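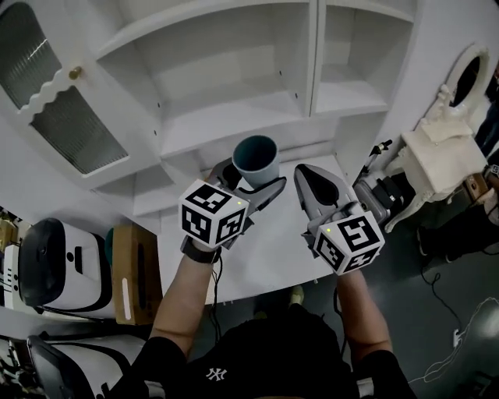 Left gripper lets go of the cup a second before I do

Board: Grippers, arms and end effectors
Replies: 7

nikola_ch
Hi all, long-time reader, and I'm afraid my first real thread is a complaint. I've been doing cup-into-cabinet runs with a pair of hand-held grippers for a couple of weeks now and mostly enjoying it. You pick the cup up with the left, carry it over the shelf, set it down, back away, start over. The trouble is that the left one has started opening without me. I'll have a perfectly good hold, I'm hovering over the shelf getting ready to lower, and the fingers just relax and down goes the cup. The right one has never done it, bless it.

Last Thursday I sat down and kept a proper tally, and out of 80 runs it dropped the cup 12 times. No broken cups so far, but one bounced off the shelf and got me on the foot, and I said a word I don't usually say at work. Grippers are the Gevo pair, firmware is whatever they shipped with in March. Has anyone seen this?

lirnden_bench
Welcome, and sorry it had to be this that brought you out of hiding! We had a Gevo do the same thing and it was the cable. Where it leaves the gripper it gets bent every single time you turn your wrist, and after enough of that the connection starts to come and go. When the signal disappears for a moment, the fingers open. Try holding a cup still over something soft, wiggle the cable near the plug with your other hand, and see if it lets go.

Danuta Krawczyk
I'm going to disagree a little, with affection. A tired cable usually takes the tracking or the status light with it, and Nikola hasn't mentioned either one going out. I'd look at the finger pads first. Ours got polished smooth after a few hundred cups, and a smooth pad on a smooth cup will creep, and when it finally goes it feels exactly as if the gripper opened by itself. I would have sworn mine was opening. I was wrong, and it took me a whole afternoon and a lot of tea to admit it.

nikola_ch
Thank you both, this is so kind. Danuta, I did wonder about the pads, so I cleaned them and ran another batch, and it still dropped. I can also hear a small click just before the cup goes. The light stays green the whole time as far as I can tell, although I'm usually watching the cup.

lirnden_bench
A click is the fingers moving. Pads don't click. Cable!

Danuta Krawczyk
Pads don't click, I'll give you that one. But "as far as I can tell" is carrying a lot of weight there. Nikola, could you pull the log and look at the finger opening right before a drop? If the width command jumps, the gripper was told to open, and then I'd be asking about the trigger, too.

wellent_tom
Coming in with a less fun point. Whatever the cause, please stop lifting anything you'd mind landing on you until it's found. A cup on the shoe is a funny story. We had someone at Wellent carrying a full jar with a gripper that "only did it sometimes," and the cleanup took the rest of the day, and she was lucky with the glass. Tag the left one as faulty so that the next person doesn't pick it up in good faith.

nikola_ch
Fair, and a bit embarrassing that I hadn't thought of the next person. It has tape on it now with DO NOT USE in big letters.

I pulled the logs. In 8 of the drops the width reading goes blank for a moment and comes back wide open, so I owe lirnden_bench a coffee. In the other four there's no gap at all, and the width drifts outward slowly before the cup goes. So that might be Danuta's slipping, or the trigger spring, or something else entirely. I've ordered a new cable from Zieliński and a set of pads while I'm at it. I'll swap the cable first, by itself, and do the same number of runs over a folded towel before I touch the pads.

Danuta Krawczyk
Four is enough for me to keep my pride. Check the trigger spring while you're waiting for the parcel, it's only two screws, and do post the numbers even if they make me look silly.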